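Grodell Publishes Service Routine for Wrist Cameras on Its Cirel Garment Handling Cells

Updated procedure covers lens cleaning, refocusing and hand-eye calibration at close range
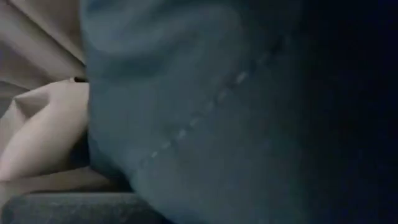

Wrist camera view of stitching on dark blue-gray fabric at very close range.

DRENDIMARI – Grodell has released a revised maintenance routine for the wrist camera on its Cirel garment handling cell. The routine applies to all cells running the current controller software and replaces the camera section of the existing service manual.

The Cirel cell uses the wrist camera to find seams and fabric edges before the gripper closes. At short working distances, lint on the lens cover or a small shift in the camera bracket lowers the contrast between thread and cloth. The effect is greatest on dark fabrics.

Under the new routine, operators wipe the lens cover at each shift change and check the bracket for play. The focus ring is then set against a stitched reference cloth at 114 mm and locked with 2 set screws. Hand-eye calibration is repeated after 415 hours of run time, or whenever the bracket has been removed.

"Most of the service calls we took on this cell came down to focus and bracket position," said Denise Nuttall, service manager at Grodell. "A technician can now correct both at the cell, with the arm in its parked position and the drives locked out."

The procedure was tested at the Rweyemamu finishing plant, where one cell completed 3,784 pick cycles between calibrations. Ihor Vasylenko, who maintains the plant's handling equipment, asked for one change during the trial – the cable clamp at the wrist is now released before the bracket is loosened, so the camera lead is not pulled sideways.

Replacement lens covers and reference cloths are supplied in the standard Cirel spares kit. The revised manual section is available to registered customers from April. Cells with the older two-piece bracket need an adapter plate, ordered separately.

Press contact: Cremilda Bittencourt, Grodell, Drendimari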